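Sorting the bean episodes, finally

Sunday, May 18, 2025

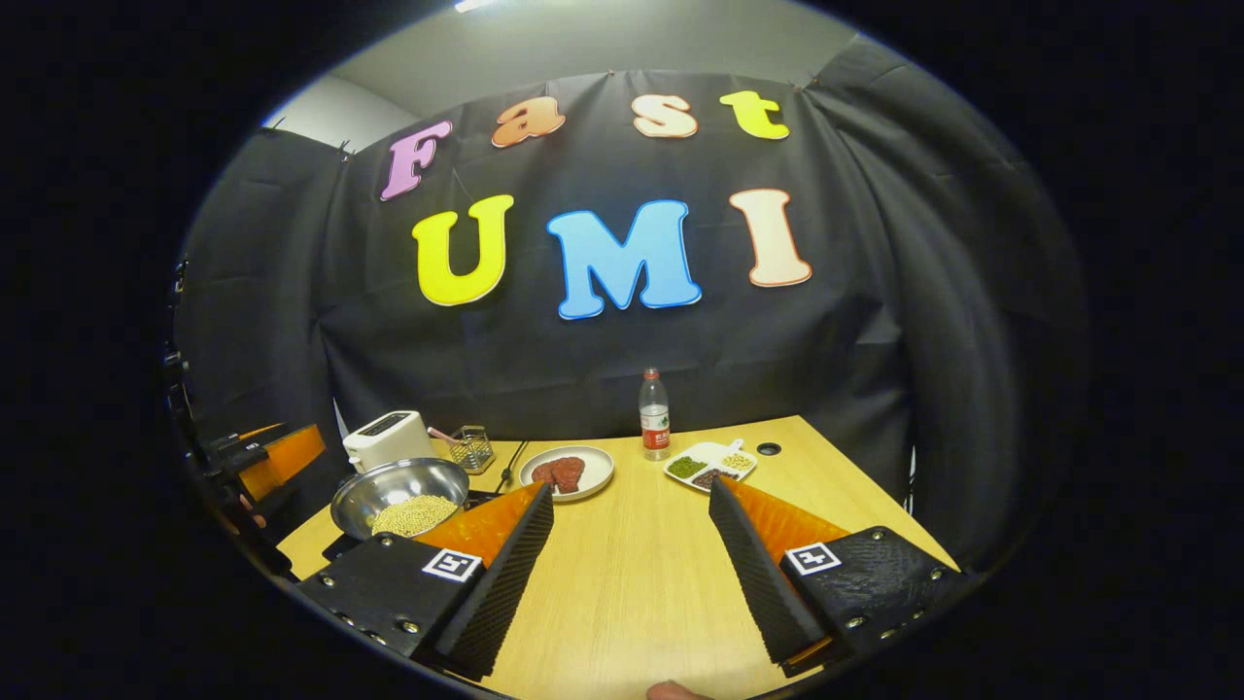

View through the gripper, beans table. Toaster at the back, soybeans in the steel bowl.

OK so quick one, I have a train in under an hour and the retraining job is done and I want to write this down before I forget which run was which.

Background for anyone who missed the last post: we collect demos by hand with the UMI-style grippers, two of them, fisheye on each, and train one policy per task. Tsehay Wubshet and I have been on the kitchen set since November. Toasting, scooping, moving things between dishes. Scooping is the one that hurts. Beans roll. The policy gets to the bowl fine and then sort of hovers, and then goes in at a slightly different angle each time like it can't make up its mind.

My theory was not enough data. So we kept collecting. 2216 demos in the end, which is a lot of beans. Success barely moved. Very annoying.

Tsehay's theory was that we had too much of the wrong data, and she was right, I'll say it here so she can stop bringing it up. She went through the gripper tracks and threw out every demo where the person paused for long before closing the jaws. People pause when they're thinking. The policy learns the pause. It has no idea what the thinking was about so it just learns to sit there.

Her filter is dumb in the best way. Look at jaw width and hand speed, find the stretch where both are flat, if it goes on too long, bin the demo. She calls the script Degefa and won't explain the name. It took out 236 the first time. Then we tightened the threshold and it took out some more, and we capped the set at 2000 less the ones with bad tracking. I need to look up the exact final number, it's in the log somewhere.

Result: hovering mostly gone. Same network, same training time, smaller set. Out of 374 robot trials on the held-out table layouts the scoop policy finished almost 300. The old one was closer to half. I haven't done error bars yet, dont quote me.

Things I'm not sure about:

Trimming vs dropping. We drop the whole demo. You could cut out just the pause and keep the rest, but then the hand jumps a tiny bit in the track and I don't trust that. Tsehay wants to try it anyway. Fine.

Two-hand tasks. One hand is meant to hold still there while the other works! The filter would eat half of them. For now it only runs when both hands are flat at once, and that feels like a hack.

Markers. When the jaw tags get lost for a few frames the width gets filled in as a constant, and that looks just like a pause. Probably threw away some good demos that way. Checking this first when I'm back.

Also the raw meat task. Still no numbers. It's on the list.

Next up is running the same thing on the Verkum set, which was collected by other people with other habits, so if the threshold carries over I'll be surprised. Code goes up once I've taken my home folder paths out of it, teh config is full of them.

Right, train.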